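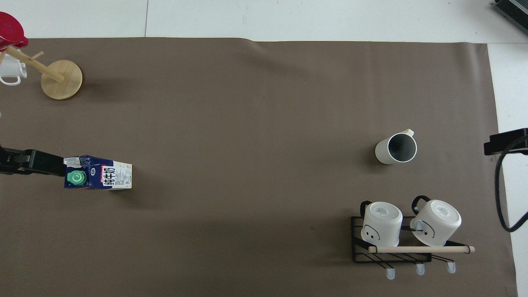
So the transfer letters went out at the customs office, 34 of them, and my cousin Ese got one. She finds out on a Friday she's going from the Arari port desk to the land crossing at Ogbonna. Starts Monday. I was on the phone with her for an hour while she packed up her kitchen and half my notes are just her listing stuff. Mug tree, the wooden one, does she take it or not. A carton of milk with 纯牛奶 down the side, pure milk, which she says is exactly the kind of thing people at the crossing will ask her about all day. Can I bring this in. How many. Is dairy ok. She doesn't know the dairy rules yet!! At Arari she did containers and car parts.

Anyway. I get why they rotate people. Same officer, same desk, same brokers every morning for 12 years, I wouldnt love that either. Fine. But two days notice?

The housing thing is worse. Allowance is 3,000 a month and rent in Ogbonna is almost all of that for one room. Her lease at Arari runs to January. So she pays both. She asked the personnel office and they told her to put it in writing, she did, they gave her a reference number (1,541) and that was that.

Patricio Toledo from the union has been good. Called her back same day, told her to keep the receipts for the bus and the movers, and to get the transfer date stamped on her copy of the letter. Hers wasn't stamped. If you got one of these letters go check yours.

Also he says the next round is already being drawn up, no list yet. People at the Rilluvero airport office are nervous.

More when I hear from her. She has no internet at the new place till the guy comes, so it's texts only, and mostly at lunch. Last one just said "long line, no chairs, call u later"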